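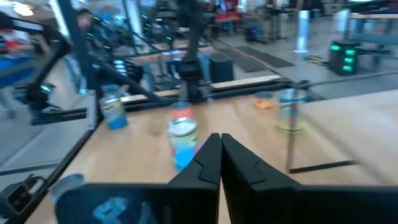 The Kero has been the little combo we reach for first for a long time now, and we're happy to have it back in stock with the new speaker. If you play electric guitar in a room where other people are trying to sleep, or in a duo where the drummer uses brushes, it was built with you in mind. It's a tube amp in the old-fashioned sense, with one channel and very few knobs, and it sounds like itself from the minute it warms up.

Fidel Escobar drew the first Kero circuit for his own use, back when he was playing pedal steel and baritone guitar on the same gig and hated hauling two amps to do it. He wanted a low end that held together on the baritone without going woolly, and a top that didn't bite on the steel. The version we sell today has the same preamp he soldered up then, apart from a quieter power supply and a better standby switch (the old one clunked, and we heard about it!).

## How it sounds

Clean up to the middle of the volume knob, and then it starts to give a little when you dig in. Single coils get there later than humbuckers do. Past two o'clock it turns into a different amp, grainy and loud in the mids, and plenty of people buy it just for that. The reverb is a real spring tank and it's on the wet side, so start low and creep up on it.

The tone control is a single knob, borrowed from our Jinda head. Turned left it rolls off treble the way you'd expect, and turned right it also thins the bass a touch, a nice trick in a muddy room. Bass players have asked, and yes, you can record bass through it at low volume - just please don't gig with it that way.

## Specifications

- **Power:** 9 watts, class A
- **Speaker:** one Tokarz ceramic, 8 ohm
- **Controls:** volume, tone, reverb
- **Inputs:** high and low
- **Outputs:** internal speaker, extension speaker, line out
- **Weight:** 11 kg
- **Cabinet:** solid pine, finger-jointed
- **Covering:** oxblood, moss or plain black

## Price and ordering

The Kero combo is $900, with the footswitch and a padded cover included. The matching extension cabinet is $400 and uses the same Tokarz speaker. Both are made at our shop in Brivuvholm, and we test every amp with a guitar plugged in for a full afternoon before it goes in the box.

Oxblood usually ships first. Moss takes longer, as we cover those in small batches, and the next batch is planned for May. If you'd like a different color, write to us before you order and we'll see what's on the shelf.

## Care

Let the tubes warm up on standby for a minute before you play, and let the amp cool down before you load it into a car. Power tubes last a good while in this circuit, but when the low notes start to sound tired it's time for a new set. You don't need to bias them. Always keep a speaker connected while the amp is on, and leave the back panel to a technician.

Page updated 08/12/2023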